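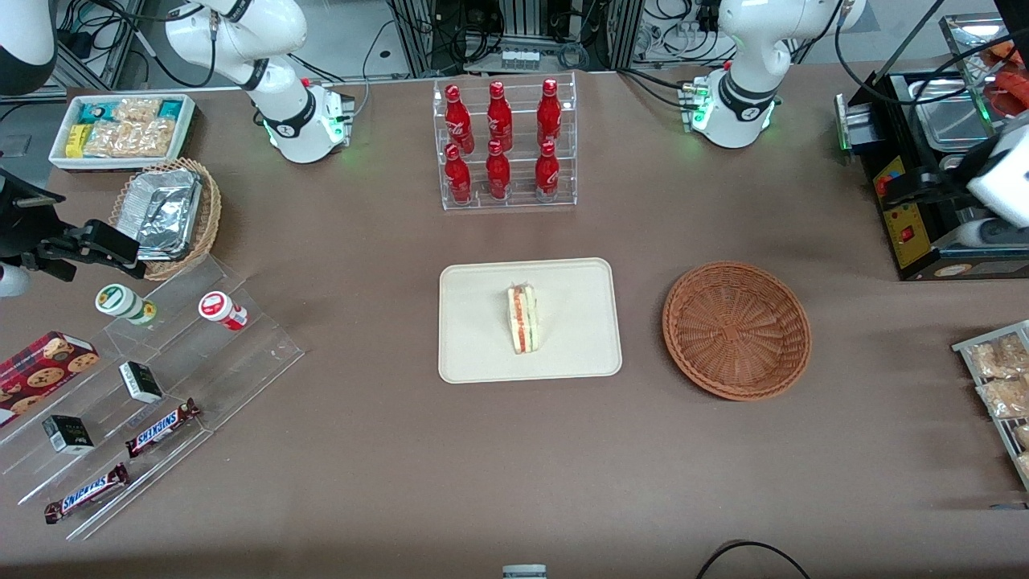 Fig. 2: Two-arm snack station, with a sandwich on the tray.

2. Planning your budget

I'm Lorna, and I've bought for three of these benches now, so learn from my receipts!

1. Measure the table first. Both arms have to stand on it along with the shelves, baskets and oven, and floor space fills up faster than you'd think.

2. Price the arms and the grippers separately. Josteck quotes them on two different sheets (I missed the second one in August – ouch).

3. Put $1,326 down for racks, trays and bins. Mine came to less, but I forgot the bottle rack and had to order again.

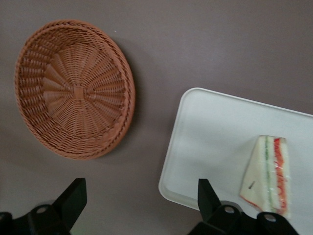 4. Leave room for spares, too. I keep 5 sets of fingers on the shelf and reorder when I'm down to two. Cables go on the same order.

Note: Baskets and trays are cheap, so buy them all in one go. A replacement with a different rim height means teaching your pick points again.

CAUTION: Don't plug the oven into the same power strip as the arms. Budget for a second outlet – ask Paraskevi Mavromatis at Prandorden for the wiring sheet before you sign anything.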